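The Basket Makers Who Stayed

Taha Younis learned to weave from his grandmother in a kitchen with one window, and he still works facing the light. His shop in Hestel opens at seven. By then he has had willow soaking overnight in a trough out back, and the first hour goes to sorting it by thickness.

Hestel once had 19 basket shops along the river road. The valley flooded most springs, willow grew on the wet ground, and the farms downstream needed something to carry fruit in. A picker's basket lasted three seasons if it was kept dry. Then the orchards changed to crates, and the shops closed one after another. Younis's is one of two left.

He makes 14 baskets in a good week. Most are for bread, laundry and firewood. The large log basket sells for $190 and takes him the better part of two days, counting the base, which he does not rush. "If the base is off, you fight it all the way up," he says.

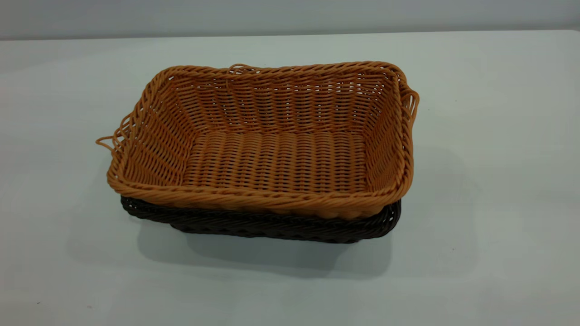 Prices are the hard part. A shopper can buy a machine-made basket for the cost of lunch, and Younis does not argue with people who do. He has plastic ones at home for the kids' shoes. What he sells is repair as much as anything. Customers bring back handles that have worn through and rims a dog has chewed, and he charges by the hour to fix them.

The willow comes from a plot he rents near Altent, where he keeps 900 plants. He cuts them in February, after the leaves are down and before the sap moves, and ties the rods in bundles by length. The cutting takes him nine days alone, or five when his brother can get off work.

Evening classes started two winters ago in the back room. Beginners make a round tray first, then a small bowl. A few have come back for a second term, and one now sells at the Altent market under her own name. Younis supplies her willow.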